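Section 4: Setting Up the Treter Line-Following Rover for a Classroom

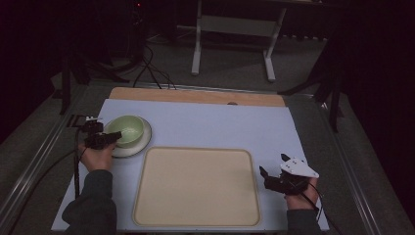
By now you should have a built rover, a charged battery pack and at least one leftover screw. The leftover screw is normal. Two leftover screws means go back to Section 3 and look hard at the rear axle.

This section covers pairing, sensor calibration and the first run on tape. Allow one class period if you are doing it alone and two if students are helping.

Before you start

You will need the rover, a laptop with Ruditum installed, a USB cable that carries data, and a roll of matte black tape. The cable is where most people lose their first twenty minutes. Plenty of the cables in a classroom drawer only charge, and they look exactly like the ones that do more.

CAUTION: Prop the rover on a book or a box so that its wheels are off the table before you connect it. Some firmware versions spin both motors at start-up. The rover has no opinion about table edges.

4.1 Pairing the rover

1. Switch the rover off. The power light should be out.
2. Connect the cable to the laptop first, then to the rover.
3. Open Ruditum and choose Devices, then Add Rover.
4. Switch the rover on. The light blinks amber, thinks about it, and turns green.
5. Give the rover a name. Names can be up to 12 characters, with no spaces.
6. Write the name on a piece of masking tape and stick it to the underside.

Please do step 6. Vikas Mathur, who wrote the first version of this guide, once ran a class in which five rovers were named Rover, and a student at the back spent most of an hour programming somebody else's.

Note: If the light stays amber, hold the reset button until you hear one beep. If you hear three beeps you have restored the factory settings and will need to start again from step 1.

4.2 Calibrating the line sensors

The rover has a row of sensors under its nose. They measure reflected light and report it as a number, low for dark and high for bright. Your job is to tell the rover what your floor and your tape look like.

1. Put down a strip of tape as long as your forearm on the surface you plan to use. Press it flat.
2. Set the rover on the bare surface, away from the tape.
3. In Ruditum, open Sensors and click Read Light. Wait for the number to settle.
4. Move the rover so that its nose is centered over the tape. Click Read Dark.
5. Click Save to Rover. Closing the window does not save, whatever it may have done in the version you used last year.

On our white test board we get 1,330 for light and 167 for dark. Yours will differ. What matters is the gap between them, which should be at least 1,000. With a smaller gap the rover will still follow the line, in the way a tired dog follows a leash.

If the gap is too small, try these:

- Check that the tape is matte. Shiny electrical tape reflects enough light to pass for floor.
- Wipe the sensor windows with a dry cloth.
- Close the blinds. Direct sun swamps the sensors, and a rover calibrated in the morning may go to pieces after lunch.
- Avoid patterned carpet. There is no setting for patterned carpet.

4.3 First run

1. Lay out an oval with tape. Keep the curves wider than a dinner plate.
2. In Ruditum, open the sample program Follow Basic and set Speed to 2.
3. Send the program to the rover and unplug the cable. People forget the second half of this.
4. Place the rover on a straight stretch, nose over the tape.
5. Press the green button and take your hand away.

The rover should wobble gently from side to side as it goes. The wobble is the program working: it drifts off the line, notices, and steers back. Students will ask to turn the speed up. Let them, on the floor, once everyone has seen it complete a slow lap.

CAUTION: Stop the rover with the red button or by lifting it straight up. Do not hold the wheels still. The gears are plastic and the motors are stubborn.

If it turns in circles, the left and right motor plugs are probably swapped. Switch off, swap them, try again. If it drives straight off the tape as though late for something, repeat 4.2 — and this time click Save to Rover.

4.4 Putting it away

Switch off, remove the battery pack, and store the pack separately from the rover. Leave the calibration alone if you will be using the same surface next time.

Section revised 29 November 2021, with corrections from Deepak Rawat and Nahuel Urrutia.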